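The Spice Inventory

The Household Stores Office at Stetari issued its instruction in May. All condiments held in the residence were to be returned to a tray, and the tray was to be returned to the shelf. The instruction ran to 2 pages and carried 8 clauses. Clause five concerned lids.

The Office had long relied on the supplier at Mekport, whose jars arrived in several sizes and whose labels did not agree on the matter of colour. Cinnamon from Gashi was to stand with the tall bottles. Pepper from Gititz was to stand wherever the divider permitted. A jar found outside the tray was to be regarded as in transit, and no one was to season with it.

Objections were received. The upstairs kitchen submitted that 300 grams of paprika could not reasonably be described as a condiment. The downstairs kitchen submitted that it had already used it. Both letters were acknowledged and placed in the drawer with the tea towels.

At four in the afternoon the tray was declared open. The nutmeg was entered first, in accordance with custom, and the Office adjourned for tea with the ledger still on the windowsill.
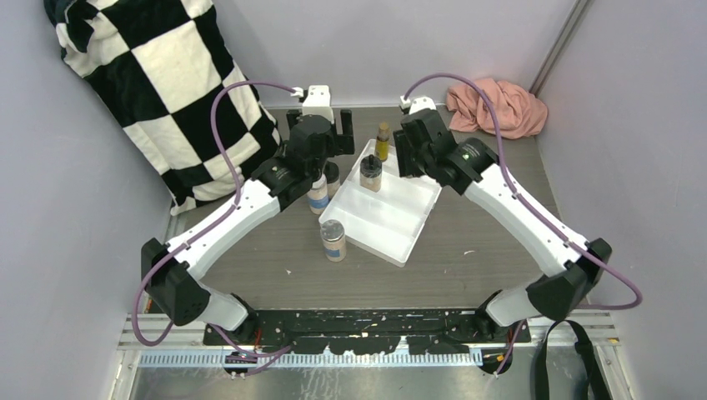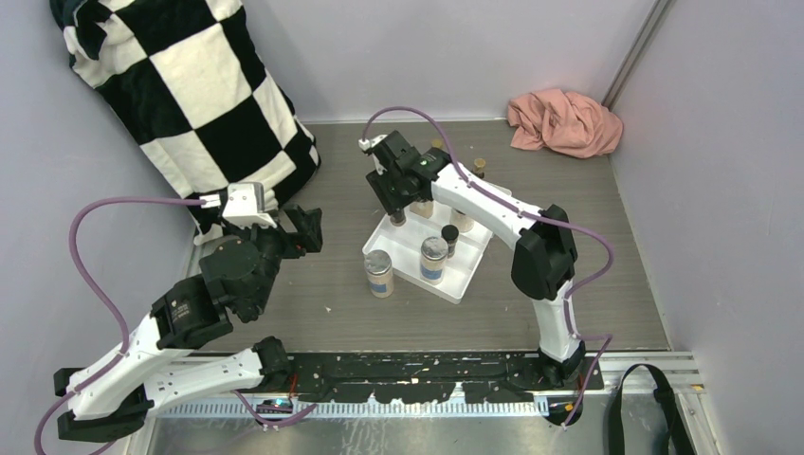
Where does a jar belong when its label cannot be read?

It belongs in the front section of the tray until it has been opened and smelled, and the finding is then entered in the ledger in pencil.

Contact the Stetari Reader | Copyright Stetari Reader, all rights reserved | Back to top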